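Chapter 4
Where the Heat Goes

I burned a lot of rice before I understood heat. My first apartment was in Stisgate, I had one pot, and my neighbor Arnel Umali could smell my dinner through the wall (he was very kind about it). I figured high heat meant fast food and low heat meant slow food, and that was the whole story!

So let's start over, the way I wish somebody had started me. Heat gets into your dinner in three ways. It can pass by touch, from a burner to a pan to an onion. That's conduction. It can ride along in something that moves, like simmering broth or the air in your oven, and that's convection. Or it can travel as radiation, the way a broiler browns the top of a casserole without ever touching it.

Most cooking mixes all three, and I'll be pointing at them over and over until you're sick of it. Keep a notebook. Mine from May has 68 pages of eggs in it, and I still flip back to it when an omelet goes wrong.

One more thing before we cook. A coil burner stays hot for a good while after you turn the knob off, so plan on that leftover heat when you make anything delicate, custard especially. 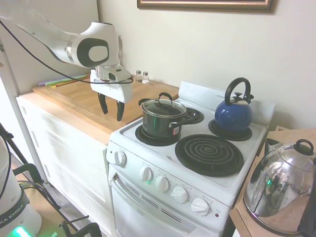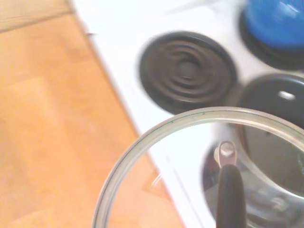
Figures 4.1 and 4.2. The wooden counter to the left of the stove, and one of the coil burners.

4.1 Conduction: Heat by Touch

Grab a metal spoon and a wooden one and leave them both in a mug of hot tea. Wait a minute, then touch the handles.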